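Section 8. Showing a Film from the Jaber Projector

This section covers a normal screening in a small room, from loading the film file to closing the log. It assumes the projector has been mounted and leveled as described in the installation section, and that the Lulatach player is connected to it with the short cable supplied. If you are using a laptop in place of the player, skip steps 3 to 5.

Before you start

You will need the film file or disc, the player remote, the room key, and the screening license for the title. Check that the license covers the date of the showing. A license for home viewing does not cover a public showing, even when no tickets are sold.

Allow 90 minutes between switching on and letting the audience in if the title is new to you. For a title you have already run on the same player, half that is enough.

8.1 Loading the film

1. Switch on the player at the back panel. Wait for the front light to turn from amber to white.

2. Switch on the projector. The fan starts first and the lamp follows. Do not press the power button again while the lamp is warming up.

3. Plug the drive holding the film into the left port. The right port is for updates only and will not show film files.

4. On the player menu, choose Library, then Import. Select the film and any subtitle file with the same name.

5. Wait until the word Ready is shown next to the title. Older files may say Converting first. Leave the drive plugged in during this time.

Note: The player holds 300 titles. When it is full, Import is grayed out until you delete something. Trailers and short films count as titles.
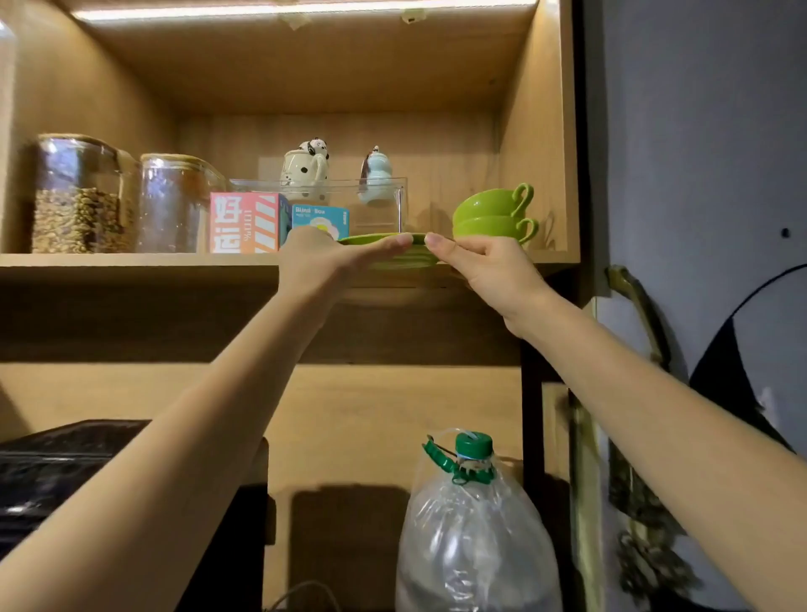 8.2 Setting the picture shape

Most trouble at the start of a film comes from the wrong shape setting. Faces look stretched, or the tops of heads are missing.

1. Play the first few minutes of the film and pause on a shot with a person standing at full height.

2. Press Shape on the remote. The choices are Wide, Extra Wide, Classic and Auto.

3. Use Auto first. If the picture is stretched, try Classic for films made before the 1950s and Extra Wide for most big-screen epics.

4. Adjust the side masking so that the black cloth meets the edge of the picture. Pull both sides by the same amount.

5. Press Save with Title. The player will use this shape the next time the film is run.

Note: Some films change shape partway through on purpose. Set the masking for the widest part and leave it there. Priya Szabo keeps a list of these titles at the back of the log, and additions are welcome.

Caution: Do not use the Zoom control to get rid of black bars. It crops the picture and will often cut off subtitles.

8.3 Sound and subtitles

1. Set the main volume to 40 and play a scene with quiet talking. Stand in the back row. Every word should be clear.

2. Play the loudest scene you know of in the film. If it is uncomfortable in the front row, turn on Evening Mode and check the quiet scene again.

3. Turn subtitles on or off from the Text menu. If they run ahead of the voices or behind them, use Text Delay. One press moves them by a tenth of a second.

4. For black and white films, set the subtitle color to pale yellow. White text gets lost against snow, tablecloths and sky.

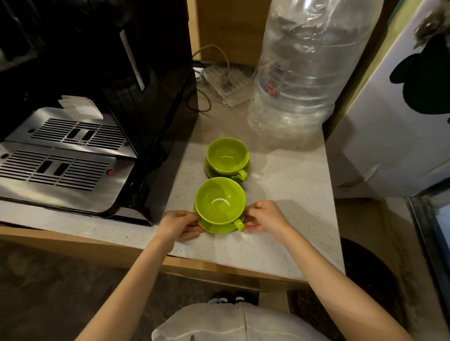
A full room soaks up sound. Expect to raise the volume by two or three steps once people are seated - do this during the opening credits and then leave it alone.

If the sound cuts out on one side only, check the Clullix amplifier before the player. The side switch on its front is easy to knock.

8.4 Running the show

1. Start the trailer reel with the lights at half.

2. When the last trailer ends, the player holds on black. Bring the lights down fully and press Play.

3. Stay within reach of the remote for the first ten minutes.

4. For an intermission, press Break, not Pause. Break dims the lamp and marks the place in the film. Pause leaves a still picture on the screen and will time out.

5. Leave the lights down until the end credits finish. Some films have a scene after the names.

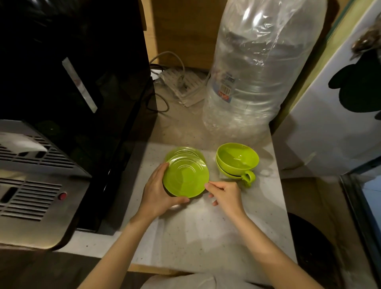 6. When the film is over, choose Close Show from the menu. The lamp goes off and the fan keeps running. Do not cut power at the wall until the fan has stopped.

Caution: The lamp housing stays hot after the fan stops. Do not move or cover the projector until the next day.

8.5 Error messages

Error 444: The subtitle file does not match the film. Delete the subtitle file, check its name, and import it again.

No License Found: The license file is missing or has run out. Ask the distributor for a new one. Titles booked through Jikulo can be renewed from the booking page.

Lamp Hours: The lamp is near the end of its life. You can finish the current film. Order a lamp before booking another.

Enter any error in the log with the title and the time it appeared. Questions about this section go to Roland Wragg.

Section last revised April 28, 2026.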